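Search this site

4 min read

Zurnier review: the motion planner that got me running sims for fun again

May 8, 2023

I've been using Zurnier for most of my pick-and-place work, and I keep finding excuses to open it. It's a planner and a small control stack in one package, and it talks to the Lerov simulator with hardly any setup (one config file, one plugin, done).

The best part is the replay tool. You scrub through a run, stop wherever the arm did something silly, and the planner shows you every path it threw away and the cost that killed each one. I used to dig through logs for that! I found a bad joint limit in my own arm model in 12 minutes, and I'd been blaming the solver for it since July.

Speed is great too. My dinner table task ran 200 times overnight on a plain desktop, and 161 of those finished cleanly with the default settings. Almost all the rest were grasp failures on the sausage, so that one's on my grasp code. Replanning feels instant unless you crank the sample count past 450, and then you'll notice a hitch before each move.

A few gripes. The docs for the perception module are thin, and the object pose filter has exactly one example, borrowed from the Jarkotden tutorials. Collision padding is set globally, so if you want a tight margin near a plate and a fat one near the elbow you have to write your own hook. And the Giannakopoulos importer still drops material names, grr.

Would I go back to my old setup? No way. If you already have a scene in Lerov, load it and give this an evening.
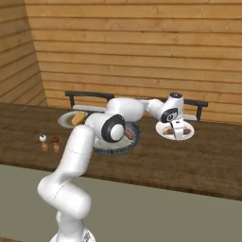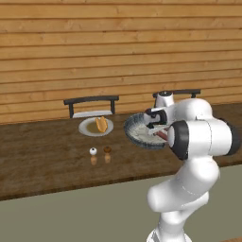 Dinner table task in simulation, with the white arm working over the dark wood table.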